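Category: Around the House | Newsletter, September
Shares 40 | Comments 3

The fruit plate on the table

When I was growing up there was always a plate of fruit on the kitchen table. It wasn't a fancy arrangement and it wasn't there for visitors, it was just where the fruit lived, and if you came in hungry at four in the afternoon that was what you were pointed towards before anyone would discuss biscuits. I drifted away from the habit when I moved into my first flat in Uvcombe (the table folded into the wall, so there wasn't much point) and for years my fruit went straight into the bottom drawer of the fridge, where I'd find it a fortnight later looking very sorry for itself.

Quite a few of you wrote in after last month's piece on lunchboxes to say the same thing happens at your place, so I thought I'd give the plate its own spot in the newsletter this time around.

The first thing I'd say is to use a plate and leave the big bowl in the cupboard. I have a lovely deep bowl from the Collado market and I'm very fond of it, but whatever goes in first sits at the bottom in the dark, and by the time you've eaten your way down there's usually one mandarin that has gone soft and taken its neighbour with it. On a flat plate everything is in view and you can pick up the piece you want without starting an avalanche. A plain white one suits just about any fruit you care to put on it, and a thin line of colour at the rim is as much decoration as it needs, especially if your tablecloth is a busy one. Mine nearly always are!

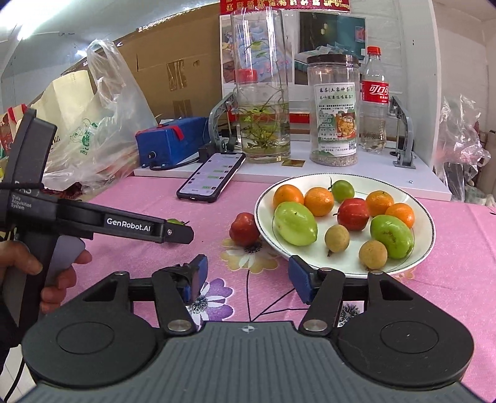
Mandarins, wax apples, jujubes and longans, with the flowered cloth underneath.

I'm a great believer in mixing sizes. A plate of nothing but mandarins is very cheerful, but it does get eaten all at once or not at all, and a few little things tucked in between the big ones seem to keep people coming back for a nibble. Longans are good for this. They look terribly plain in their tan skins, and I've had guests walk right past them, but once somebody peels the first one the rest don't last long. Put a small dish beside them for the shells and the seeds or you'll be finding both down the side of the couch.

Green jujubes are the other one I'd steer you towards if you've only ever had the dried red kind. Fresh, they're crisp and mild, a bit like a small apple, and the little brown specks on the skin are nothing to worry about. There's a stone in the middle, so warn the children. Wax apples are lighter still, watery and crunchy and very welcome on a warm day, but they bruise if you so much as look at them sideways. I put them on last and never underneath anything, and I don't mind one bit if one ends up sitting on the cloth beside the plate.

For shopping, I get most of mine from Eser, the grocer on the Conomlow road, who keeps the less usual fruit out the back and will bring it through if you ask. Go early if you can. Wax apples are best eaten within a day or two, mandarins will happily sit out for around 4 or 5 days in a cool kitchen, and longans I keep in the fridge in a paper bag and bring out a handful at a time. Rinse everything and dry it properly before it goes on the plate, and have a quick look underneath each morning when you put the kettle on.

As for the tablecloth, I know some of you think a floral is too much under a plate of fruit. I've heard the arguments and I'm not persuaded. Pink with big flowers on it is my favourite colour of cloth to have orange and green sitting on top of, and mandarin juice is a good deal less obvious among all those petals than it is on plain linen. A dab of cool water and a bit of dish soap straight away will usually see to it anyhow.

If you keep a fruit plate at your house, do write and tell me what's on it. I'd especially like to hear what you put out in the middle of winter, when I tend to run short of ideas and fall back on pears.

Filed under: kitchen table, fruit, everyday habits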